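Histia: a small film that got under my skin

07/02/2024

I watched Histia twice this week. It's the first feature from the Vedine company, shot in and around Atstead on what was clearly very little money, and it played to 60 seats at the old hall before anyone put it online.

The story is simple. A woman comes home in December to sell her mother's house and finds that her younger sister has rented out the top floor. The two of them hardly speak for the first 40 minutes. Most of what you learn comes from how they move around the kitchen.

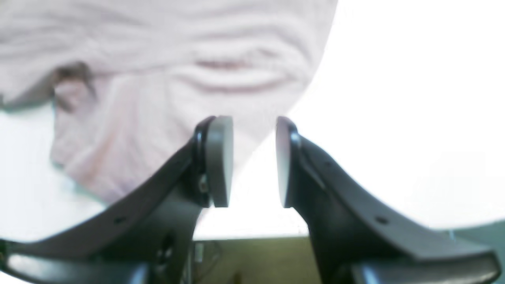
Agbenyega
Blog owner and film writer

The lead actress started out in radio plays, and it shows in a good way. She can do a lot with a short line. Her sister is played by a newcomer who had only done music videos before this. She is stiff in the early scenes and much better once the arguing starts.

I didn't care for the score. It comes in too early and stays too long, especially in the bus station scene. The lodger also drops out of the story with no explanation, and I would have liked one more scene with him.

The film had 3,000 views when I looked, which seems low for something this well acted. Vedine says a second feature is being written, again set in Atstead, with the same two leads. I'll go and see it at the hall if they show it there. The seats are hard, so bring a cushion.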